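Teaching Go on the Small Board: Speaker Notes
Harries Hall, side room, July. Slot is 15 minutes plus questions.

Slide 1. Title
Wait for the door to close. Mention that the handout is on the Nanolis page and that there are paper copies by the sink.
Ask for hands: who has taught Go to a beginner? Who has taught it to a group? Adjust the next slide depending on the answer.

Slide 2. Where these notes come from
I run the beginner table at the Gruvon club. We meet in the evening and get a mix of adults and school kids. Most of them have played checkers or chess and want to know how the pieces move. In Go they don't move, and that takes longer to sink in than you would expect.
For the first year I taught on the full 19x19 board. Last year I switched to 9x9 for the first 5 sessions. The talk is about what changed.

Slide 3. What went wrong on the big board
Games ran past closing time. New players put stones all over and had no idea who was ahead. Several asked me when the game was over, and I gave a different answer each time.
The worst part was counting. A beginner who has played for an hour and then has to count the whole board does not come back the next week.
(Don't tell the long story about the spilled board. No time.)

Slide 4. Session plan, 9x9
Session one: capture game only. First to take a stone wins. Don't mention territory.
Session two: capture game again, first to take 5. Bring in the idea of liberties by name.
Session three: real rules, area scoring. Play on until both sides pass. Let them fill in too much at the end, it costs them nothing under area scoring.
Session four: two eyes. Set up three dead groups and three live ones and have them work in pairs.
Session five: ko. I used to teach this on day one. If it comes up earlier, say you can't take back right away and move on.
Session 6 is the first one on a 13x13 board.

Slide 5. Picture, then the handicap table

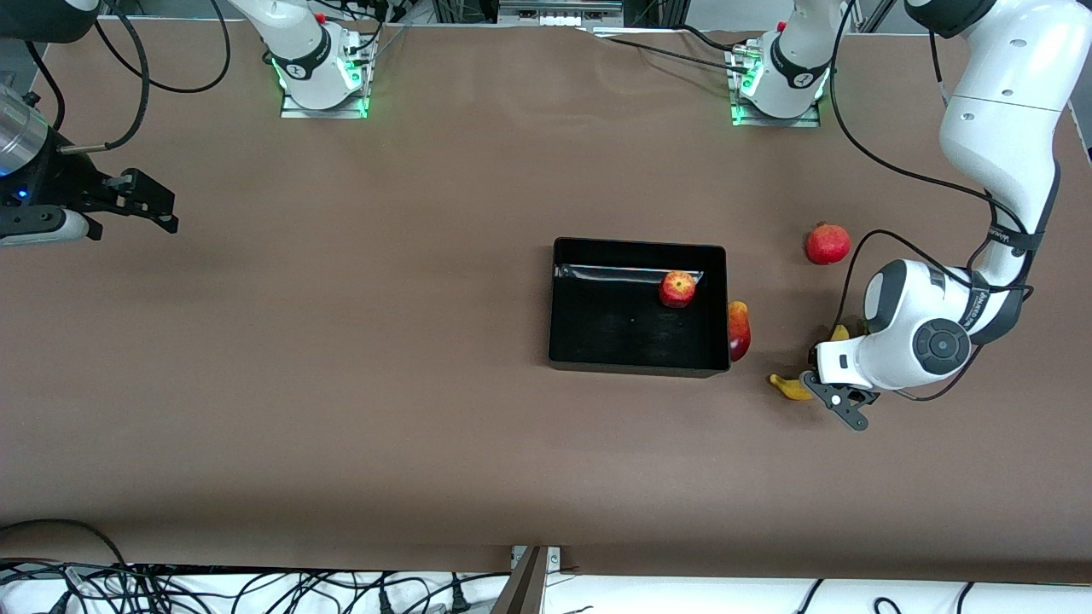

Apple in the black tray, other fruit on the table.

Slide 6. Handicaps
On 9x9 a handicap stone is worth a lot, so go slowly. I start a new player with four stones against me and take one off after they win twice in a row. Kids playing each other get no handicap, and they argue less that way.
The table in the handout goes down to even games. Print it and tape it to the wall. People like to see where they are.

Slide 7. Equipment
We bought Pledia folding boards, 9x9 on one side and 13x13 on the other. The hinge leaves a small ridge that bothers some people. Stones are plastic. Get more black stones than you think, they roll under the radiator.
You can draw a board on cardboard with a ruler. I did that for two months and it was fine.

Slide 8. What changed
Of the 14 people who started in the fall group, 6 are still playing. The group before that kept two. It is a small club and I would not build a theory on it. The games fit in the evening now, and players get through three or four of them instead of one.
One drawback: players who stay on 9x9 too long fight over everything and are lost when the opening matters. Move them up even if they complain.

Slide 9. Questions
Likely ones:
Why area scoring? Easier to explain, and you can play it out when there is a dispute.
Do you use a clock? No, not before the 13x13 stage.
What about online play? Fine after session three.
If there are no questions, set up the capture problem from page two and ask the room.
Collect the leftover handouts. Room has to be clear for the next speaker.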